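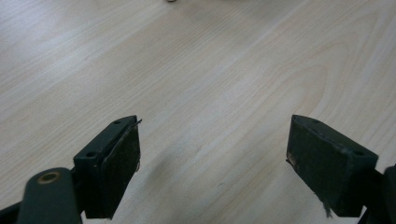
3. Setting up the Drament for a concert

The Drament stage mixer is delivered with the power supply, the Kason stage box and one bag of fixing parts, and all of these should be checked before they are carried to the hall. Do the first part of the work at a table and not on the stage floor. The fixing screws are dark and short, and on a light wooden table top with a fine grain, of the kind shown, they can be found again quickly. If the surface has a little shine, put a cloth under the mixer, for the metal edge of the case can leave a line on it.

In this section you will connect the mixer, the stage box, the microphones and the loudspeakers, and set the levels for the first time. The section is written for a small concert with singers and acoustic instruments. If you play with an electronic drum kit or with backing tracks, read also section 5 before the sound check. Recording is described in section 6.

3.1 Before you start

You need the following:

The Drament mixer with its own power supply
The Kason stage box
The network cable on the reel (34 m)
Microphones, microphone cables and stands
One pair of active loudspeakers, or passive loudspeakers with an amplifier
Headphones with a large plug
The Titov support, if the mixer will not stand on a table

The Titov support is sold separately. It is tested with the mixer alone. Do not put a second device on top of the mixer when it is fixed to this support.

CAUTION: Use only the power supply from the box. A power supply from a keyboard or a laptop can have the same plug, but the voltage is different. Damage of this kind is not covered by the warranty.

3.2 Choosing the place for the mixer

The person who mixes should hear what the public hears. A place in the middle of the hall, a little behind the half of its length, is good in most rooms. Under a balcony the low tones are stronger than in the rest of the room, and close to the back wall also. If you have no other choice, walk to the front rows during the sound check and listen there too.

1. Put the table or the support in its place and check that it does not move when you press on one corner.
2. Leave a hand's width free behind the mixer for the plugs.
3. Check that no stage light shines directly on the display.
4. Lay the network cable from the mixer to the stage along the wall. Where people must walk over it, use a cable bridge or fix it with cloth tape along the full width of the passage.

Note: Unroll the whole cable from the reel, also when the distance is short. Put the rest in large loops under the stage. Do not bend it sharply and do not let a chair stand on it.

3.3 Fixing the mixer on the Titov support

Leave out this part if you work with a table.

1. Open the legs of the support until the safety catch closes with a click.
2. Turn the mixer over on a soft cloth. The faders must not touch anything hard.
3. Put the plate of the support on the bottom of the mixer. The arrow on the plate points to the side with the connectors.
4. Put in all the screws loosely, then tighten them one after the other, going crosswise. Use a hand screwdriver.
5. Lift the mixer with the plate onto the support. For this step a second person is helpful.
6. Close the lock under the plate and try to lift the mixer gently. If it comes up, the lock is not closed.

CAUTION: The screws for the plate are 13 mm long. Longer screws reach the circuit board inside the mixer. If you have lost one, order a new one with the number on the parts list, and do not take one from your toolbox because it seems to fit.

3.4 Connecting the stage box

The Kason stage box receives the microphones on the stage and sends their signals to the mixer through one cable. It takes its current from the mixer and has no switch.

1. Make sure that the mixer is off.
2. Put the stage box at the side of the stage, with the connectors looking up or to the back. Keep it away from dimmers and from the cables of the lights.
3. Connect the network cable to the socket STAGE on the mixer and to the socket MIXER on the box. Both plugs must lock.
4. Connect the microphones, beginning with input 1. Write on a strip of paper tape what is in every input and stick it under the faders.
5. Connect the monitor loudspeakers to the outputs of the stage box and the hall loudspeakers to the outputs of the mixer marked MAIN L and MAIN R.

Note: Many users put the singers on the first inputs and the instruments after them. The mixer does not require this order. It is more important that you keep the same order from one concert to the next.

Do not connect the stage box to a computer network, to a router or to the network socket of the hall. The plug is the same, the signal is not. A stage box which was connected in this way by mistake has usually no damage, but remove it at once.

3.5 Switching on

Always follow this order. In the other order there is a loud noise in the loudspeakers, and this can damage them.

1. Pull all faders down and turn the headphone level to the left.
2. Switch on the mixer. The display shows the Economou sign and then the input page.
3. Wait until the lamp on the stage box is green. If it blinks orange, the box is still searching for the mixer.
4. Switch on the loudspeakers, or the amplifier.

At the end of the evening, switch off the loudspeakers first and the mixer last.

If the lamp on the stage box stays red, switch everything off, take out both ends of the network cable and connect them again. If it is still red, try with the short cable from the bag. When the box works with the short cable, the long one has a fault.

3.6 Phantom power

Condenser microphones and most active DI boxes need phantom power. Dynamic microphones do not need it, and in general it does them no harm. Old ribbon microphones can be destroyed by it. Ask the musicians if they bring their own microphone and you do not know the model.

1. Pull down the fader of the channel.
2. Press SELECT on the channel.
3. Hold the button marked PHANTOM for 2 seconds, until it lights red.
4. Wait a moment before you open the fader.

WARNING: Never plug or unplug a microphone while phantom power is on and the channel is open.

3.7 Setting the levels

Do this with the musicians on the stage, one after the other. Ask everybody to play as loud as in the loudest part of the programme. People play more softly in a sound check than in the concert, so leave some reserve.

1. Put the MAIN fader on the mark 0 and all channel faders down.
2. Press SOLO on the first channel and listen with the headphones.
3. Turn GAIN slowly to the right until the green lamps are steady and the yellow one lights only on the loudest notes. Red must not light at all.
4. Release SOLO and open the fader until you hear the channel well in the hall.
5. Repeat for every channel.
6. Let the whole group play together and correct the faders. Do not change GAIN any more, otherwise the monitor levels change as well.

For voices, switch on the low cut filter. For a double bass or a cello leave it off. If an acoustic guitar begins to howl, pull down its fader, turn the monitor loudspeaker a little away and try again. If it howls at the same note, go to the equaliser page and reduce this tone in a narrow band. A hollow sound in a voice, as if the singer speaks through a tube, often sits near 800 Hz, and a small reduction there can be enough.

3.8 Saving the settings

1. Press SCENE and then SAVE.
2. Choose a free place in the list.
3. Give a name with the wheel and press OK.

Save one scene after the sound check and do not write over it during the concert. When there are two groups in one evening, save a scene for each of them. GAIN and phantom power are stored in the scene, so pull down MAIN before you call another one. The paper strip with the names of the inputs should stay with the mixer.

Scenes which were saved on a Drament with software from before May can be opened, but the monitor levels are set to zero. Open them at home, enter the levels again and save under a new name.

Section last changed: 10th January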